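Sullmont Guest House — Annual Room Safety Inspection
Inspector: Lucinda Holloway
Date: 7 February 2026
Scope: ground floor, Rooms 1 to 4, hall and breakfast room

1. Smoke alarms
Tested by button, all rooms. Pass. Room 3 unit replaced last June; the others expire next year.

2. Exit door, rear
Clear width 90 cm. Opens without key. Pass.
Comment: closer is slow in the last part of its travel. Adjust.

3. Hall extinguisher
Gauge in green, pin and seal intact. Tag missing. Fail — new tag ordered from Rivas.

4. Hot water at basins
Room 2 over the house limit. Fail. Hauke Fröhlich to reset the mixing valve and record the reading in the Milby log.

5. Power boards
One board in Room 4 plugged into another. Removed on the day.

6. Window restrictors
Rooms 1 to 3 pass. Room 4 left sash: screw loose, tightened and rechecked.

7. Wall coverings
Checked for lifting edges and damp near heaters. Breakfast room seam lifting beside the heater. Re-glue within 14 days.
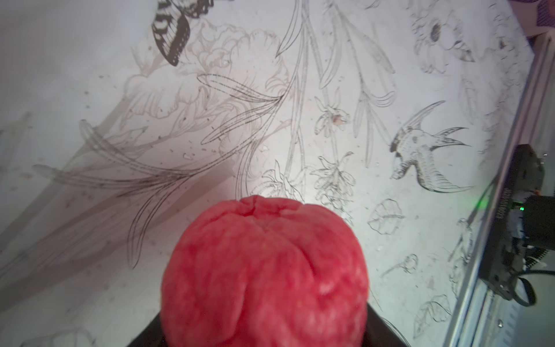
Botanical line-drawing wall, red object in foreground.

8. Floor trip points
Carpet bar at Room 1 door raised at one end. Refix. Mat in hall lies flat.

9. Emergency lighting
Held for the full 90 minutes. Pass.

Open items: 2, 3, 4, 7, 8. Reinspect 3 and 4 first — job no. 327 is closed, use 326.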